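Pre-run check, bin picking cell 4, Letotis data collection
Checked by: Ghada Nassar
Second check: Khalil Tannous
Time: 8:53

1. Emergency stop pressed and reset. OK
Comment: Tested from the pendant and from the wall button.

2. Floor area clear for the full reach of the arm. OK

3. Bin clamp tight. OK
Comment: Gave it another half turn. If the bin shifts during a run, stop and redo the bin calibration. Picks logged after the shift can't be used.

4. Cable bundle at the wrist. OK, WATCH
Comment: Run joint 6 to both limits at slow speed and look at the loop over the wrist. It needs slack at both ends. Kazuhiro wants this looked at again at the midday stop.
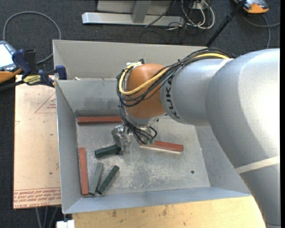
5. Gripper opens and closes fully, no grit in the fingers. OK
Comment: Wiped down. Spare fingers are in the Bastier drawer.

6. Blocks in the bin, both colors. OK
Comment: Mix them by hand between episodes, with the arm in hold. Don't line them up. The last set had too many neat starts and Nisreen had to throw out 53 episodes.

7. Camera fixed and lens clean. OK

8. Recording. FAILED, then OK
Comment: Joint data was being saved but the gripper signal was not. Restarted the logger and ran one test pick. Both are there now. First good episode is 553.

Failed picks are to be kept and marked as failed. The model needs them. Delete an episode only if someone reached into the bin while it was recording.

Open item: new strain relief for the wrist cables, ordered from Harb. Arūnas will fit it when it arrives.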